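Flarkden

Flarkden is a privately held operator of colocation facilities and managed hosting services. It rents floor space, power and network access to business customers, and runs computing equipment on behalf of customers that do not wish to run their own. The company operates 9 facilities, the largest of which is the Okidley campus. It was formed through the merger of two regional hosting companies, Kinnunen Hosting and Gritasano Data Services, and kept neither name.

History

Kinnunen Hosting began as a dial-up internet provider. When its modem business declined, it kept the building and the telephone circuits and began renting cabinet space to former subscribers, most of them small firms that had been running mail and file servers in back offices. By the time of the merger it had left the access business entirely.

Gritasano Data Services had a different origin. It was set up as the internal computing department of a freight company and was later separated from its parent, with a long-term contract to go on serving it. The contract gave Gritasano steady income but tied most of its staff to a single customer, and growth outside that account was slow.

The two companies had shared a backup site at Okidley for several years before they merged. Under the terms of the merger, each group of owners received an equal share of the new company, and the Okidley site became its head office. Billing systems were not combined until the second year. In the meantime, customers with service at both former companies received two invoices, one from each system, with different due dates. The present invoice format, which lists power separately from space, dates from the end of that period.

Facilities

The Okidley campus consists of three data halls and an office block. The halls have room for 3,262 cabinets in total. Hall A, the oldest, uses a raised floor with cold air supplied from below. Halls B and C are built on slab, with cooling units along the outer walls and hot air drawn off through a ceiling space.

Each hall is fed by two separate utility lines. Battery systems carry the load during the interval between a utility failure and the start of the diesel generators. Generators are tested under load every month, except in June, when the test is replaced by the yearly service. Fuel is stored on site in buried tanks, and delivery contracts are held with two suppliers.

The remaining facilities are smaller. Four were built by Kinnunen Hosting in converted telephone buildings and have low ceilings that limit cabinet height. Two of these have no spare electrical capacity and are closed to new customers, although existing customers may renew. The former Gritasano site is used mainly for tape storage and for the original freight contract.

Services

Colocation accounts for the larger part of the company's business. Space is sold by the single cabinet, by the half cabinet, or as a locked cage. Power is sold in fixed steps, and use above the contracted step is billed at a higher rate. Customers may enter the halls at any hour with a registered access card, but deliveries are accepted only between 7 a.m. and 6 p.m.

Managed hosting is sold on yearly terms. The company supplies the hardware, installs and updates the operating system, and makes nightly backups to a second facility. Application software remains the responsibility of the customer unless a separate support agreement is signed. Such agreements are priced by the hour and are not offered for software that its maker no longer supports.

A third service, called remote hands, covers small tasks carried out by company technicians at a customer's request. Common tasks include replacing a failed drive, moving a cable, reading an error code from a panel, or restarting a machine. Requests are handled in order of arrival, except for customers on the priority plan.

Network

The facilities are joined by a fiber ring leased from several carriers. Traffic can travel in either direction around the ring, and a single cut does not isolate any site. Two facilities, both of Kinnunen origin, are connected by spurs and do not have this protection. Service agreements for those sites carry a lower availability target.

Flarkden does not sell internet access to homes. Customers at Okidley may buy bandwidth from the company or connect directly to any carrier present in the meet-me room. A monthly fee is charged for each cross-connect, whether copper or fiber. The fee has been a frequent subject of complaint from smaller customers, and in response the company removed the separate installation charge for copper links - the monthly charge was left unchanged.

Organization

The company has 576 employees, of whom the majority work at Okidley. Operations are divided into facilities, network, customer support and finance. Facilities staff work in twelve-hour shifts, and each hall has a named shift lead. Customer support is provided by telephone and through a web portal, and both are staffed at all hours.

The board has seven seats. Three are filled by the former Kinnunen owners, three by the former Gritasano owners, and one by an outside member chosen by the other six. The outside member chairs the board and votes only in the event of a tie. Accounts are audited each year but are not published in full, as the company has no listed shares or public debt. A short annual statement gives revenue by service line and total power use.

Expansion

A fourth hall at Okidley has been approved and is planned for 53 cages, with no single-cabinet space. It will follow the slab design of Halls B and C.

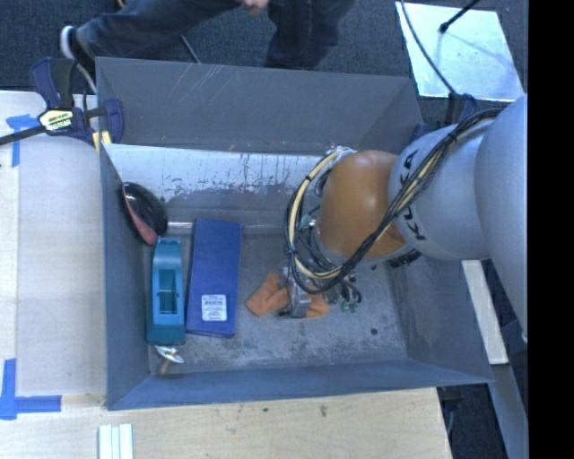

Electrical work for the fourth hall is to be let as a separate contract from the building shell. Cage customers in Hall A will be offered space in the new hall before it is opened to general sale, and any cabinets they give up will return to single-cabinet use.

Contact | Copyright and terms of use | Back to top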